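Desk books, finally dealt with

I have been putting off the book pile since November and this morning I got to it before breakfast. I'm so pleased! Heledd Voyle swears by standing everything upright, and she has been telling me so for years.

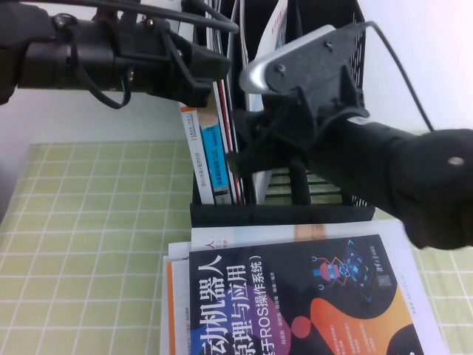
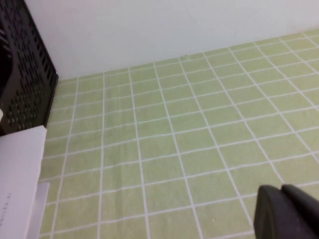 My rule is simple: whatever I'm reading this month stands up in the black mesh organizer, and whatever I only dip into lies flat. The ROS book is big and I love it - all 341 pages of it - but it hogs a slot, so flat it goes. I tried sorting by color first (pretty, useless) and then by height, and height won.

The green check tablecloth was a Fomby market find, 7 dollars, and it makes me want to sit down and study. Such a cheerful color!

Next up is the shelf in the hall, which has cookbooks, maps and a dictionary Gwawr Rosser lent me ages ago. Gwawr, I promise it's coming back - I just want to finish the letter S.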